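Home | Getting started | Hand guide | Trays and boxes | Spares | Ask us

Part 3: Showing Alla how to sort into boxes, by hand
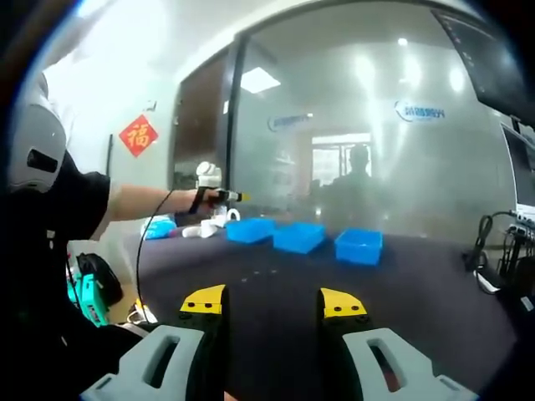 3.1 Before you pick anything up

Hello again. If you've come straight here from Part 1 because you wanted to get going, I do understand, but please go back and do the charging bit in Part 2 first. I've lost a whole afternoon to a flat battery and I'd like to save you the same.

Right then. Alla learns a job by having you do it. You hold the gripper, you do the sorting yourself, and the arm gets the recordings later on. You don't need the arm anywhere near you for this part. It can stay switched off in its corner while you work, and I rather like it that way, as I can hear myself think.

You'll want:

- the hand-held gripper, with both yellow tips pushed fully home
- three open-topped boxes, all the same colour
- a mixed handful of small parts
- a table with a plain dark top
- a second gripper and a second person, if you have them (see 3.6)

Note: I use blue boxes and I've stuck with them all through this guide. Other colours will do, but don't change halfway through a set. Alla gets fussy about it and you'll end up doing the lot again.

3.2 Laying out the table

1. Clear a good stretch in the middle. Bits and bobs at the ends of the table are fine, as long as you're not reaching over them every time.

2. Put the three boxes in a row. It needn't be a tidy row. I used to line mine up with a ruler and the arm then went to pieces the first time somebody nudged a box in the real job. A loose row teaches it better.

3. Put your parts in a cluster to one side of the boxes. I'm left-handed so mine go wherever suits me, and you should do what suits you.

4. Sit or stand where you'll be working and do one pretend run with the gripper closed on nothing. If your elbow hits a chair or a monitor, move the chair or the monitor now.

Caution: watch the cable. It wants to hang down freely from the gripper and over the side of the table. If it's lying across the boxes it'll drag one along with it sooner or later, and if it's lying on the floor you'll stand on it. Ask me how many connectors I've been through!

3.3 Holding the gripper

5. Take hold of it so that both fingers point forward, away from you, and the gap between them is level. Most people tip it inwards without noticing - I still do when I'm tired.

6. Squeeze and let go a few times. The two tips should meet squarely along their whole length. If one sits proud of the other, stop and refit it (Part 2, "Tips").

7. Open the fingers all the way. Every run starts and ends with them open. This matters more than you'd think, so I've said it again in step 12.

Note: the tips have little holes in them. Leave the holes alone. Relu Vlad at Fulteck packed his with putty to get a better grip on washers, and it did grip washers, but he couldn't get them to let go again.

3.4 Recording your first run

8. Press the side button once and wait for the long beep. The short beep only means it's heard you. Wait for the long one.

9. Hold still for a breath with the fingers open and pointing at the boxes.

10. Reach for a part, close on it, lift it clear, carry it over its box and let go. Go at the speed you'd hand somebody a full cup of tea. Quicker than that and the recording smears; slower and the arm picks up all your dithering.

11. Come back up before you go for the next part. Don't skim sideways across the tops of the boxes, even though it's quicker and your arm will want to.

12. When you've done the last part, finish with the fingers open, hold still again, and press the button once.

That's one run. You need 50 good ones before Alla will try a sorting job, and I'd do 53 so you've got a few to throw away. My own first set had seven duds in it, all from me chatting while I worked.

Caution: if you drop a part, leave it. Don't go fishing for it with your free hand while the recording's going. Finish the run, press the button, and mark it as a dud on the list. A free hand wandering in and out is the thing that muddles the arm most, and it takes ages to find afterwards.

3.5 Mixing it up

Once you've got ten or so under your belt you'll be doing them with your eyes half shut, and that's when to start changing things.

13. Shift one box a hand's width in any direction. Do five runs.

14. Swap two boxes round. Do five more.

15. Push the parts into a tighter heap, then spread them out, doing a few runs of each.

16. Do some late in the day as well. I recorded my whole first set before lunch and the arm was hopeless from four o'clock on, when the light had changed. In December I had to leave the lamps on for half of mine and those turned out to be the most useful of the bunch.

Take a break every so often, too. Your wrist will tell you. Mirjam Peeters, who did the longest set I know of (248 runs, for the seed trays at Neagu), swears by stopping every quarter of an hour whether it aches or not.

3.6 Working with a second person

You can have two grippers going at one table and I'd recommend it, it's a lot less dull.

17. Agree who's going first and keep to it. One reaches in, drops the part, comes out, and then the other one goes.

18. Give each gripper its own name in the settings before you begin. If you both leave it on the one it came with, the recordings land in one folder and there's no easy way of pulling them apart.

19. Keep your tips out of each other's way. A gentle knock does no harm, but mark the run as a dud all the same.

Note: long sleeves are fine on cool days, but roll them up past the wrist. A floppy cuff hanging over the fingers hides the very bit Alla needs to see.

3.7 If something's not right

No long beep: the memory's full, or the cable's loose at the gripper end. Try the cable first.

Recording stops by itself: nearly always the battery. Back to Part 2, sorry.

The arm goes to the right box but lets go too high: you've been tossing. Do ten more runs and lower your hand properly each time.

The arm hovers and won't commit: too many slow runs in the set. Take out the slowest few and try again.

Part 4 is about doing the same thing by remote control, for anything too heavy or too far away to reach. I'm still writing the bit on the foot pedal, so bear with me.

Reader comments

Ynyr Gwynne: Step 8 saved me. I'd been starting on the short beep all week and couldn't work out why every run was missing its beginning.

Hongjun Long: Can the boxes be different depths? Ours are all odd sizes.
Reply: Yes, that's fine, so long as you use the same ones when the arm does the job for real.

Eilif Holmgren: The link to the dud list in 3.4 goes to the spares page for me. Also, does the quarter of an hour rule apply to the remote control sets, or only to these?
Reply: Link's mended, thank you. I'd do it for both - the pedal is murder on the ankle.

Contact: the Alla workshop, Drandunberg | Copyright the Alla hand guide | Back to top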